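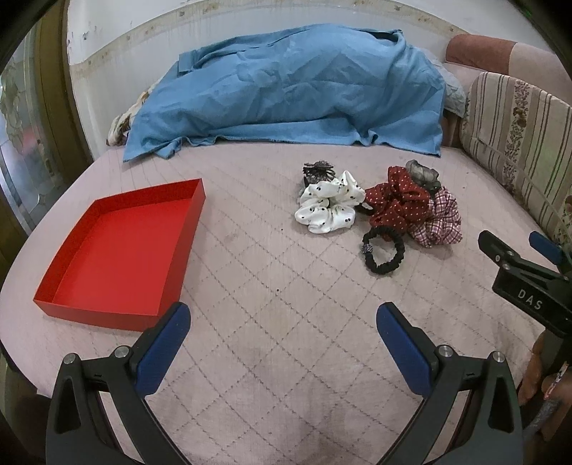
I've been hearing about the Natlow kit for a while now, mostly from people who wanted to know if I'd tried it (I hadn't), so when the woman who runs product support for it offered me an hour on the phone, I cleared my afternoon and made a big pot of coffee. We ended up talking for nearly two!

For anyone new to it, Natlow is a pair of hand-held grippers with a camera, plus the software that turns what you record into training data for a robot arm. You pick things up, you put things down, and the arm learns from your hands. It comes from a small company called Narkora, and the rental program is what they're pushing this spring.

I asked her first why the demo tasks are all so homey. Sorting hair ties into a tray, that sort of thing.

"Because that's what people want done," she said, laughing. "We had a factory customer early on and they were lovely, but they needed the same metal part moved to the same spot forever. You don't need us for that. A scrunchie is a terrible object. It's soft, it squashes, it hangs on to the one next to it. If your arm can pull one scrunchie out of a pile, I'm impressed."

She's a big fan of working on beds, by the way. A quilted sheet gives a little under the fingertips, and she says people who only record on hard desks get a nasty surprise later. "You press down on a desk and the desk wins. You press down on a mattress and you go in with it. I want both in the recordings."

So what do you get for the money? The rental is 300 dollars a month, with the two grippers, spare finger pads and a charger in the box. You can buy extra pads in packs through Bestosell, and she told me to order them early. I said that sounded like a printer ink situation and she didn't argue very hard.

"The pads wear, sure. They're rubber. If you're doing fabric all day they last pretty well, and if you're doing keys and screws they don't. We should say that more clearly on the order page, and I've asked for it."

I liked her for that. I also asked about the learning curve, since the setup guide made my eyes cross. She says most renters are recording usable takes within 15 minutes, but the good ones come later. Her team suggests 200 takes of one task before you train anything, and the mistake she sees most is rushing.

"People go fast because it's boring. Then the arm goes fast, and it's bad at it. Slow down, open the fingers wide before you go in, and move the tray between takes. Please move the tray! I get files where it never budges, and then someone writes to me that the robot drops everything in one place."

What about claw clips? I have a drawer full of them and they'd be my first test. She groaned. The teeth catch on everything, apparently, and she tells beginners to start with the soft stuff and add one clip once that's going well.

I brought up Tsuchiya too, the other kit everyone compares this to. She was polite about it. Theirs is lighter in the hand, she admitted, and after 9 takes in a row with hers you do feel it in your wrist. A lighter bracket is in the works but she wouldn't give me a date, and I tried three times.

I've put my name down for a month's rental. The hair tie drawer is getting sorted first, and the claw clips can wait till week two.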